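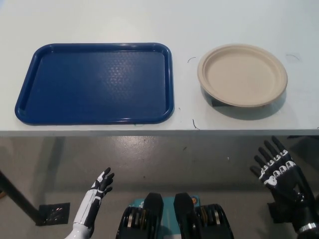

*Blue tray with raised rim, shown beside a round beige plate.*

# Medve Tray Drying Rack, 11-Slot

The Medve is a countertop rack for drying and storing flat serving trays on edge. It is made by Tromine for small kitchens, break rooms and school serving lines. Trays and plates are not included.

## Specifications

| Item | Value |
|---|---|
| Slots | 11 |
| Slot width | 31 mm |
| Rack height | 17 cm |
| Frame | Coated steel wire |
| Feet | Rubber, replaceable |
| Drip pan | Removable, drains at either end |
| Warranty | 2 years, frame only |

## Fit

Slot width is measured between the wires at the base. Trays with a raised rim will fit if the total depth, rim included, is under 31 mm. Measure at the corners, where many molded trays are deepest. Stacking two thin trays in one slot is possible but slows drying and is not recommended.

Paper and molded-fiber plates should not be stored in the rack while it is in use. They take up moisture from the drip pan.

## Setup

1. Press the four feet onto the frame until they seat.
2. Slide the drip pan in from the front - the lip faces down.
3. Set the rack level. Use the foot spacers on a sloped drainboard.

Load from the center out. A rack loaded on one side only can tip when the last tray is pulled.

## Cleaning

Wash the frame by hand with mild soap. The drip pan can go in the top rack of a dishwasher. Do not use steel wool or bleach on the coating.

## Parts

- Foot set, with spacers
- Drip pan, gray
- Wall bracket (fits Medve and Wirkulura racks)

The older Gullus bracket has a different hole spacing and does not fit. Racks shipped before April use the short foot - state this when ordering.

Parts contact: Elspeth Nisbet, Tromine spares desk

Page revised 6/2/25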